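Vatura Forum > Learning from Demonstration > Results

Feven, Friday
Our laboratory trained the shelf policy on 724 human demonstrations, then repeated the training with 54 of them removed for hand occlusion. The smaller set performed better on bowls.

Zorham
I must disagree with the conclusion. One training seed does not establish an effect. Were the removed episodes reviewed by a second annotator?

Feven
They were. Ismael Fontes reviewed all 54 -- his labels matched ours.

Ngcobo
Our group keeps such episodes. Two hands working close together on stacked dishes is the case a policy most needs to learn.
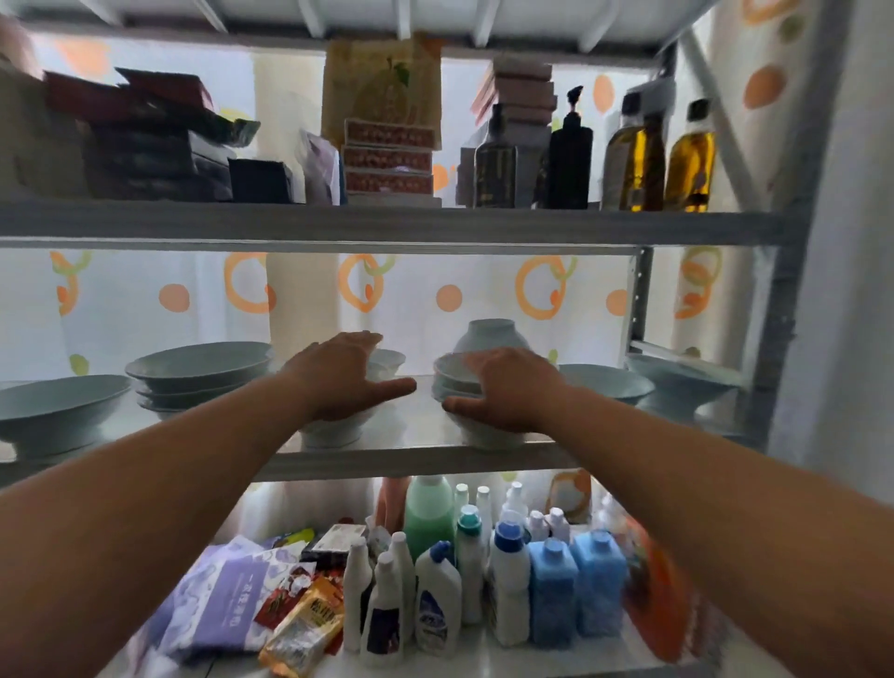 We mask the contact points and retain the rest of the episode. Removing it entirely discards valid wrist motion.

Zorham
Agreed on masking. I would still request three seeds before August.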